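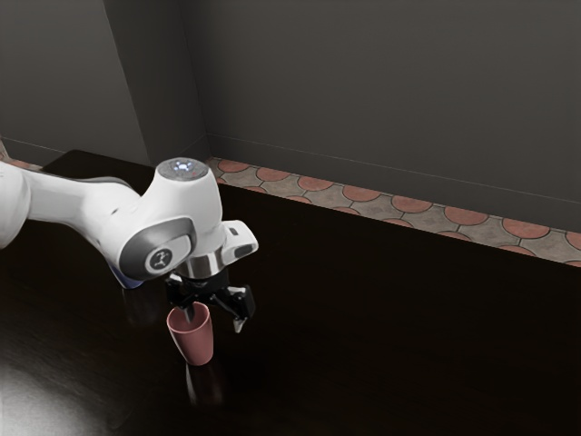

“측정했다는 말과 알게 됐다는 말은 다릅니다”

비올레타 에체베리아는 수면 점수라는 말을 들으면 일단 펜을 내려놓는다. 수면 클리닉에서 30년을 일한 그에게 요즘 환자들은 증상보다 숫자를 먼저 내민다. “어제 제가 몇 점이었는지부터 말씀하세요. 낮에 졸린지 물으면 앱을 다시 열어 봅니다. 졸린지 아닌지는 본인이 제일 잘 알 텐데요.”

기자가 그를 찾아간 것은 수면 앱 ‘웰라크(Welach)’의 광고 문구 때문이었다. 이용자 2000명의 잠이 나아졌다고 했다. 에체베리아는 자료를 이미 읽어 본 눈치였다. “나아졌다는 기준이 그 앱의 점수예요. 자기가 낸 시험을 자기가 채점한 셈이죠. 중간에 그만둔 사람은 어디로 갔는지도 안 나옵니다.”

그래도 일찍 눕게 된 사람은 있지 않겠느냐고 물었다. 그는 한참 뜸을 들였다. “있겠죠. 그런데 일찍 눕는 것과 일찍 자는 건 별개예요. 불면증 있는 분이 점수를 올리겠다고 아홉 시부터 누워 있으면 대개 더 나빠집니다. 저희는 오히려 침대에 있는 시간을 줄이라고 할 때가 많아요.”

지난 2월에 온 환자 이야기도 꺼냈다. 잘 자고 일어났는데 점수가 낮게 나와 하루를 망쳤다는 사람이었다. “기계를 서랍에 넣으라고 했더니 화를 내시더군요. 돈을 얼마나 줬는데 그러느냐고요. 그 뒤로 안 오셨어요. 제 말이 맞았는지는 저도 모릅니다.”

같은 클리닉의 상담사 에푸아 나르테이는 조금 다르게 본다. 교대 근무자에게는 기록이 쓸모가 있다는 것이다. “언제 잤는지조차 기억 못 하는 분들이 계세요. 그럴 땐 대충이라도 적힌 게 낫습니다. 깊은 잠이 몇 분이었다는 항목은 저도 건너뛰고요.” 에체베리아는 그 용도라면 종이 수첩으로 충분하다고 맞받았다. 나르테이는 수첩을 끝까지 써 오는 환자를 별로 못 봤다며 웃었다.

그럼 무엇을 권하느냐는 질문에 돌아온 답은 싱거웠다. 일어나는 시각을 정해 둘 것, 오후 커피를 끊어 볼 것, 코골이가 심하고 낮에 졸리면 검사를 받을 것. 새로울 게 없다고 하자 그가 되물었다. “새로워야 합니까? 5년마다 새 제품이 나오는데 환자들 얘기는 그대로예요.”

인터뷰를 마치고 나오는데 그가 기자의 손목시계를 가리키며 그것도 잠을 재느냐고 물었다. 그렇다고 했더니 어젯밤은 몇 점이었느냐고 했다. 기자는 점수를 외우고 있었다.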